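Kasus sorting method

The Kasus sorting method, usually shortened to Kasus, is a way of training a two-armed robot to sort mixed parts into bins from recorded human demonstrations. It was developed at the Purnodgate laboratory by Songül Soylu and Iman Gaber and first described in a technical report dated Oct 23, 2018. The method is best known for treating each sorting move as one of a small set of "cases," each with its own short controller, instead of using a single controller for the whole task. The name comes from the German word for a grammatical case.

Background

Sorting parts at a conveyor is a common job in small factories. Fixed automation does it well when the parts are known in advance and arrive in the same position each time. It does poorly when the mix changes from week to week, and many shops still sort by hand for that reason.

Learning from demonstration offers a way around reprogramming. A person guides the robot through the task, the joint positions and camera images are recorded, and a model is trained to produce similar motions. Early work at Purnodgate used one model for everything. Soylu found that it handled the approach to a part fairly well but often hesitated between the pick and the drop, where the recorded demonstrations differed most from one operator to another. Some operators moved straight to the bin. Others paused over the belt, or changed the angle of the wrist first.

Gaber proposed cutting the recordings at those points of disagreement and training on the pieces separately. The cuts were at first made by hand, using a labeling tool called Akgül that had been written for an older project on drawer opening.

Method

Kasus has two stages. In the first, recordings are split into segments and each segment is assigned to a case. The published version uses eight cases:

Approach from the near side
Approach from the far side
Close on part
Lift
Carry left
Carry right
Lower and release
Return

In the second stage, a separate controller is trained for each case, and a selector network learns which case should be active. The selector runs on the image from a camera at the robot's head together with the current joint positions. It makes a choice 8 times per second. The controllers themselves run faster and do not use the image once a case has begun, except for the two approach cases, which use it throughout.

Both arms share the same set of controllers. Motions recorded on the left arm are mirrored to provide data for the right arm, and the other way around. The arms are not planned together. If the selector picks cases that would bring the hands too close to each other, the arm with the shorter remaining path goes first and the other one holds its position.

Test station

The station at Purnodgate has a green belt conveyor set in front of a white paneled wall, with blue plastic bins on the robot's side of the belt. The rails of the conveyor are aluminum, and their reflections caused some trouble in early trials, when the selector mistook bright streaks on the near rail for part edges. Random changes in brightness were added to the training images to correct this. 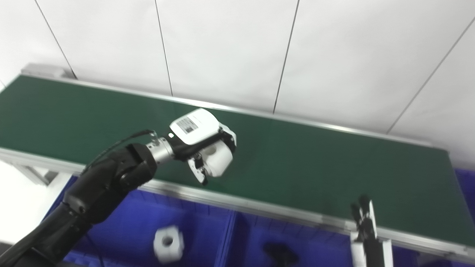
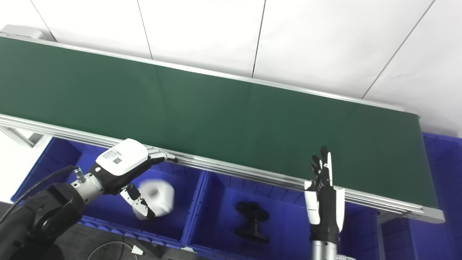
Bins are not fixed to the floor or to the conveyor frame. Their positions shift slightly as parts are dropped in and as people work near the station, and the authors left it that way on purpose. A version trained with clamped bins scored higher on the station where it was trained but missed the bins more often after a move to another room.

The belt can be run or held still. Most of the published results are for a still belt, with parts placed on it by a person before each trial. Moving-belt trials were done at one low speed only.

Results

The main data set contains 525 demonstrations, recorded by both authors and several students. The report compares Kasus with a single controller trained on the same recordings. In a test of 80 trials per method with a still belt, Kasus placed the part in the correct bin in 71 trials and the single controller in 52. The largest gain was in the carry stage. There was almost no difference in the approach stage.

Failures under Kasus were mostly of two kinds. In the first, the hand closed before it had fully reached the part, so that the part was pushed along the belt or tipped over the rail. In the second, the selector switched back and forth between Carry left and Carry right, and the arm stayed over the belt until the trial timed out. A later change required the selector to give the same answer three times in a row before a switch between those two cases was allowed. This removed most of the second kind of failure but made the robot slower.

Moving-belt results were weaker. The controllers for closing and lifting do not use the image, so a part that moved after the approach had ended was often missed.

Limitations

The list of cases was chosen by the authors and does not come from the data. Adding a new kind of move, such as turning a part over, means going back through the recordings and labeling them again. Gaber has described this as the most tedious part of the work.

The method also assumes that each part can be picked up with one hand. Large or floppy items that need both hands were left out of the tests.

Later work

A follow-up project, Praseo, began the next January. It keeps the selector and the separate controllers but finds the cut points automatically, by looking for places where demonstrations of the same move spread apart. On the original recordings, Praseo recovered most of the hand-made cuts and added several within the approach stage. Soylu's notes on the project state that the extra cuts did little for accuracy, but that they made it easier to see where a failed trial had gone wrong.

Akgül is still used at Purnodgate to check the automatic cuts.

See also

Learning from demonstration
Bin picking
Two-arm manipulation
Task segmentation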